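Ticket: Rain gauge totals too low at station Kiltesano
Opened: April 3, 2017
Status: waiting for next storm

Problem reported

The station Kiltesano shows less rain than the other stations near it. In the storm last night our gauge gave 531 hundredths of a millimeter, and the Daher station, which stands on the same side of the valley, gave 789. The wind and pressure values look normal. The logger is a Plirarix with firmware 200, and it sends to the Wasumach server every five minutes.

I first thought that the storm simply passed more to the south – this happens often here. But the radar loop shows the same band over both stations, and the difference was also there in the two rains before.

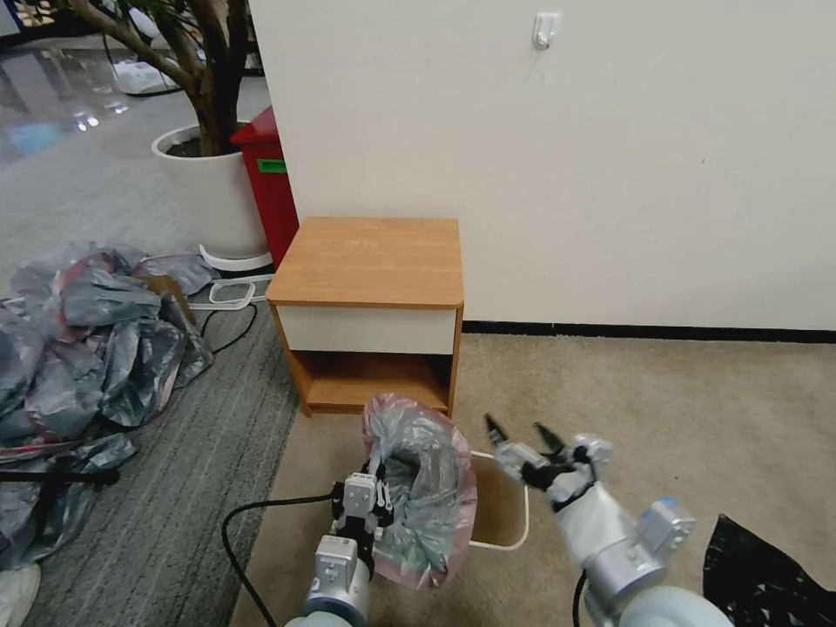 Step 1. Check the data on the server

I compared the file in the logger memory with the file on Wasumach. All records are the same, no gaps. So the rain is not lost in the sending.

Step 2. Check the gauge

I opened the funnel. There was a little dirt at the outlet and one small spider web, but the hole was not closed. I cleaned it and put the level on the base. The base was leaning to the west. I corrected it with the three screws.

Step 3. Pour test

I poured 500 ml of water very slowly through the funnel, before and after the leveling. Before, the count was clearly too low. After, it was better, but still a little under the value in the manual. I did not touch the calibration screws yet.

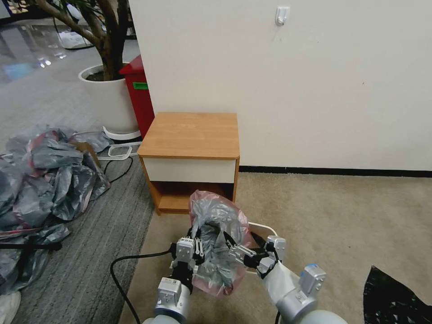
Can the old totals be corrected with one factor?
I would leave them as they are and put a flag on them. We don't know on which day the base started to lean, and the error also changes with how hard it rains.

Next steps

Keep the ticket open until we have one good rain at both stations. If Kiltesano is still low, I will turn the calibration screws by a quarter and repeat the pour test. The full yearly service stays planned for July.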